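Harvester ants keep their doors shut longer in dry years, study finds

Harvester ant colonies in dry grassland spend less of the day looking for food when the air is dry, and older colonies cut back the most, according to a field study released in June.

The work was led by Filipa Teixeira, a biologist who has followed the same nests near Hestton for 11 years. Her team tracked 136 colonies and logged when the first foragers left each morning and when the last ones came back. 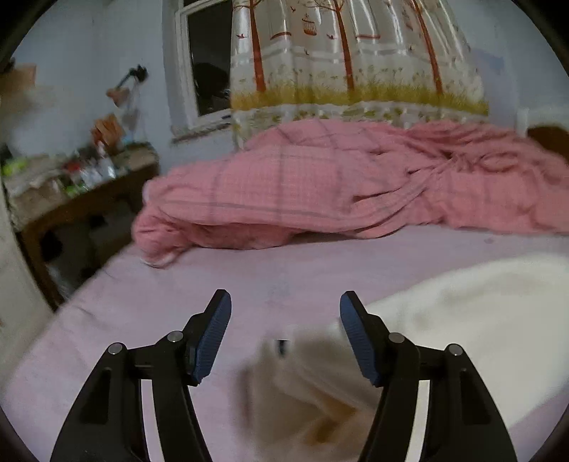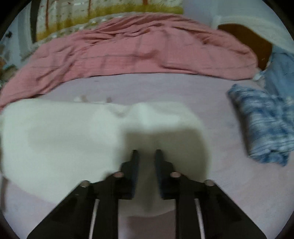 On damp mornings, most colonies were active by 7 a.m. and kept going until the ground got too hot. On dry mornings, many sent out a small group of ants and then stopped. Some nests stayed closed all day.

Ants lose water when they walk in the sun, and they get most of it back from the seeds they eat. A long trip that turns up little food can cost a colony more water than it brings in.

Teixeira said the decision does not come from the queen. Foragers waiting inside the entrance respond to how often they meet ants coming back with seeds. If returning ants are few and far between, the ones inside stay put.

"A single ant has no idea what the weather is doing to the colony," she said. "She knows how many nestmates she has bumped into in the last few seconds."

Colonies more than five years old were quicker to shut down than young ones. Co-author Darragh Geraghty said younger nests may be taking the risk because they need to grow before neighbors crowd them out. The team has not tested that idea.

The researchers also dug out 2 abandoned nests to map the tunnels. The larger one held nearly 910 seeds in a chamber under the main entrance, many with the husks still on.

Judite Seixas, an ecologist who was not part of the study, said the results fit what she has seen in other desert ants but cover only one stretch of grassland. She would like to see the same counts made in a place with summer rain.

Teixeira's group plans to return to the Hestton nests next spring.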